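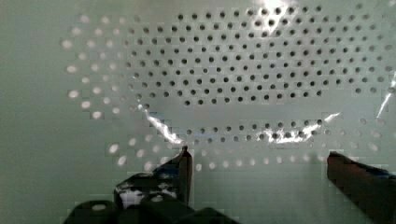 Small round holes in staggered rows on a pale gray-green panel.

The woman behind the home cooking newsletter Vernia has been writing about beans, braises and leftover rice for 13 years. She still doesn't put her name on it. Readers know that she lives in Nistor, that she has two grown sons and a husband who will not eat cooked celery, and that she used to run the kitchen of a school cafeteria on Allgate Road. Her second cookbook, a 168-page paperback on pots of beans and what to do with them afterward, comes out in August. We talked at her kitchen table over coffee and a plate of cold cornbread.

She started the newsletter after leaving the cafeteria job. She had been cooking for several hundred children a day and came home with no idea how to make supper for four.

"I'd make chili and there would be chili for a week and a half," she said. "I had lost the small numbers. I didn't know what one onion was for."

The first issues were mostly notes to herself. She would cook a dish, write down the amounts, and then cook it again with less. Her sister asked for copies, and the sister's coworkers asked after that. For the first year the whole mailing list would have fit in a church van.

Beans came in slowly. At the cafeteria they arrived in cans the size of paint buckets, already soft and quite salty. She had never cooked dried beans regularly until she was in her forties, and she says her first attempts were poor.

"They were hard in the middle and the skins were floating around. I'd read that you can't salt the water, so they didn't taste like anything either. I ate them because I'd made them."

She salts the water now. She uses a tablespoon of kosher salt to soak a pound of beans overnight, drains them, and starts over with fresh water and a little more salt. The beans go into a heavy pot with half an onion, two bay leaves and a spoonful of whatever fat is around. She brings the pot to a hard boil for ten minutes, then turns it down until the surface barely moves.

"People have the heat too high. Then they think the beans were bad. Sometimes the beans were bad, too. If they've been in the cupboard since the last time you moved, throw them out."

She won't give a cooking time in the book without a wide range next to it. Her editor wanted a single number for each recipe. They settled on a range and a line telling the reader how to test: take out five beans, bite all five, and if one is chalky keep going. The test appears on nearly every page of the first chapter, and she knows it is repetitive.

"Nobody reads a cookbook from the front. They open it at the page with the thing they want. So it has to be on that page."

About a third of the book is given to plain pots of beans. The rest is for the days after. There is a skillet hash with potatoes and a fried egg, a bean and noodle soup, a baked dish with sausage and breadcrumbs, and a spread for toast that she calls Pomia. Readers of the newsletter will know the last one already. It is white beans mashed with roasted garlic, lemon and a good amount of olive oil, and it came from a misprint. An early issue was supposed to say "pomme" something, she no longer remembers what, and a reader wrote in to say the Pomia had been a hit at her card club.

"I looked at the issue and it was just a typo sitting on top of the wrong recipe. But she'd already served it under that name, and I let it stand."

She is firm about the garlic. It should be roasted whole in foil until it can be squeezed out like toothpaste, which takes close to an hour in a 375-degree oven. She has tried it with garlic powder and with raw garlic. The raw version was fine for the first few minutes and much too strong by the next morning.

Asked what she would cook for someone who claims not to like beans, she thought for a while before answering.

"I wouldn't. I'd make them a pork chop. There's plenty of people who do like beans and don't know how to cook them, and that's enough work for me."

Her husband falls somewhere in the middle. He likes black beans and pintos, puts up with chickpeas, and leaves kidney beans in the bottom of the bowl. She tests recipes on him anyway. The celery is a separate problem. Many of the soups in the book begin with onion, carrot and celery, and for the household pot she cuts the celery into pieces large enough to fish out. In the printed version it is diced small, the way she likes it.

The freezer chapter was the hardest to write. She freezes cooked beans in their liquid, two cups to a container, and labels each one with masking tape. That took one paragraph. The trouble was with the finished dishes. The bean and noodle soup freezes badly because the noodles keep drinking the broth. The baked dish freezes well before it goes into the oven and poorly after. She made each dish at least twice, froze it, thawed it and wrote down what she thought, and several that she had counted on were moved out of the chapter.

"The potato one broke my heart. It came out grainy. I tried it with waxy potatoes and it was less grainy, but you could still tell."

She has strong opinions about equipment, most of them against buying any. The pot on her stove is enameled iron, chipped on the rim, and came from her mother-in-law. She owns a pressure cooker and uses it for chickpeas, and the book has a short table for people who want to use one for everything. She does recommend a wide slotted spoon and a second timer. The oven timer in her kitchen can't be heard from the yard.

The cafeteria years come up often in her writing, usually in the form of a method. She still sets out every ingredient before she turns on a burner. She still wipes down the counter between steps and keeps a damp towel folded beside the board. She tastes with a clean spoon each time and drops the used ones in a jar of water.

"You did it that way or somebody spoke to you about it," she said. "I never got out of it. My boys think it's funny. One of them does it now too, and I haven't said anything."

She misses the noise of that kitchen more than the cooking. There were five people on the morning shift, and they started the ovens before six. The menu was set by the district and changed very little from one year to the next. The one dish she brought home was a peach cobbler with a biscuit top, cut down from a sheet pan to an eight-inch square. It took her four tries. The first small version had so much baking powder that it tasted like a penny, and she had to go back and do the division with a pencil.

The cobbler isn't in the new book. It was in the first one, and she gets more mail about it than about anything else she has written. Most of the letters ask whether canned peaches will do. They will, she said, if they are packed in juice and drained well, and the sugar should come down by a quarter cup.

She has no plans for a third book. The newsletter will go on, and she has a folder of reader questions about lentils that she has been putting off. Lentils don't need soaking and most kinds are done in half an hour, so she never thought there was much to say about them. The letters suggest otherwise. People want to know why theirs turn to mush, and which ones hold up in a salad.

"I tell them the little green ones," she said. "And then turn the stove down."

She wrapped the rest of the cornbread in a dish towel for me to take. Her recipe uses buttermilk, no sugar and a skillet heated in the oven with bacon fat, and it is on the inside back cover of the book, where there happened to be room.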